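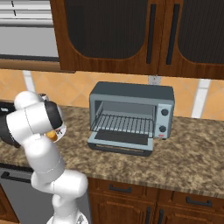 Figure 3. Granite-patterned countertop in a rendered kitchen.

4.2 Do countertop finishes change how clean a kitchen looks?

Claims that speckled surfaces "hide crumbs" are common in showroom literature and rare in published work. Salcedo and Nieto reported that people rated patterned counters as cleaner than plain ones, but their raters saw each kitchen only once and were told in advance what the study was about. We doubt that the effect would survive a less leading question.

We asked 106 adults to rate kitchen pictures for cleanliness on a scale from 0 to 20. Of these, 92 finished both sessions. The gap between patterned and plain counters was small in the first session and had mostly vanished by the second. Dumlao's larger effect came from a sample of 12, all of them recruited through Cabello, a store that sells stone counters. We would not put much weight on it.

Small appliances are a further problem. A toaster oven with bread on the rack suggests a kitchen in use, and raters may be judging the cooking and ignoring the counter. Earlier authors rarely say what was standing on the surfaces they tested.

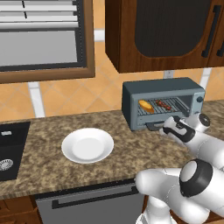 4.3 Limits of the rating scale

"Clean" is a loose word. Several raters told us they had scored tidiness, and Falcão raised the same complaint about the Koder scale. Our scores should be read with that in mind, as should everyone else's.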